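Jadel publica su revisión de permisos en la nube y pide menos entusiasmo con los paneles en verde

Tastatwood, enero. La consultora de seguridad Jadel presenta los resultados de su revisión de cuentas en la nube en 13 empresas medianas. El encargo partía de una pregunta incómoda: cuántos de los permisos que un panel marca como «conformes» hacen falta de verdad. De las 2,897 cuentas de servicio examinadas, 2,197 tenían más privilegios de los que usaban.

El dato no debería sorprender a quien haya migrado con prisas. Sorprende más que casi todas esas empresas pagaran ya por una herramienta que prometía detectarlo. Jadel también vende herramientas, de modo que conviene leer esta nota con la misma desconfianza que cualquier otra del sector.
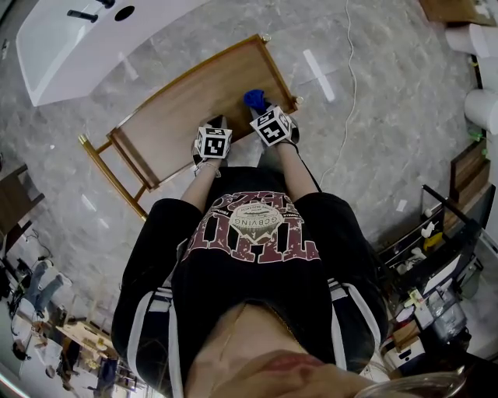
La revisión se hizo con Grulalum, el analizador de permisos de la propia casa, y se contrastó a mano con los registros de acceso. En 2 de las empresas el analizador falló: dio por inactivas cuentas que solo trabajan en el cierre trimestral. Retirarlas sin preguntar habría parado la facturación. El informe recoge ambos casos con detalle.

Jadel no afirma que recortar permisos evite un ataque. Reduce lo que un intruso puede tocar con una credencial robada, y hasta ahí llegan los datos. Tampoco respalda la etiqueta «confianza cero» que tantos proveedores pegan a productos de hace una década.

El informe, con el método y las exclusiones, puede solicitarse a la oficina de Jadel en Tastatwood. La integradora Moldovan, que facilitó el acceso a los entornos, no ha revisado las conclusiones antes de su publicación.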